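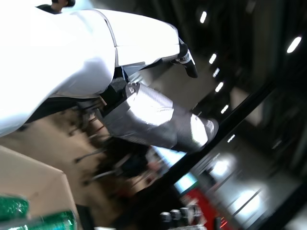
Members of the Grudville shared workshop have started teaching a two-armed robot to sort empty drink cans for the building's recycling corner, a project they expect to keep them busy through February.

The group, led by Margit Halvorsen and Declan Henare, calls the project Clavora. It has a budget of $800, and Halvorsen said $389 of that has gone to replacement finger joints and cable.

The first task is a small one. The robot has to pick up a can from a tabletop and put it in a cardboard box. Henare said the group chose cans over bottles because the workshop goes through so many of them, and because a dented one costs nothing to replace. 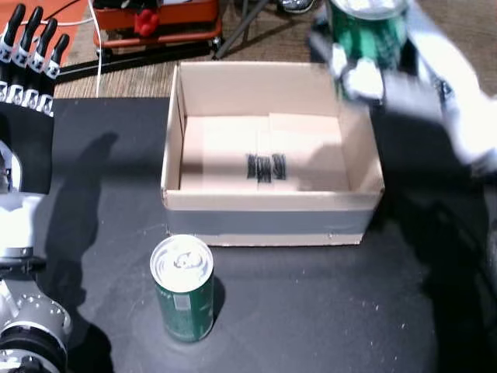

The robot holds one can beside the taped cardboard box while a second stands on the table.

The group has logged 175 practice runs. Henare said the hands often close too early and tip the can over, and that shiny lids give the vision software trouble under the hall's ceiling lights. Members plan to try a different table covering next month.

Much of the work is done with supplies from the workshop's own shelves. Duct tape is used freely, both on the box and on the robot's forearm.

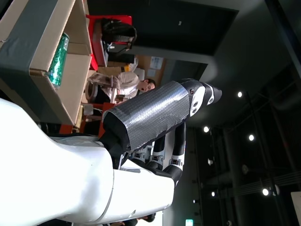 Agnes Boström, who writes most of the control code, said the next step is to have the robot pass a can from one hand to the other before dropping it. That will need slower wrist movements than the current program allows — she is rewriting that part now.

The sorting corner itself is still to be built. Teodor Haugen has drawn up a bench with two bins, one for cans and one for everything else, and the wood is on order from Drisley.

The workshop is open to members in the evening, and the group meets at 5 p.m. in the main hall. People who want to help with the bench or the code can leave their name at the front desk.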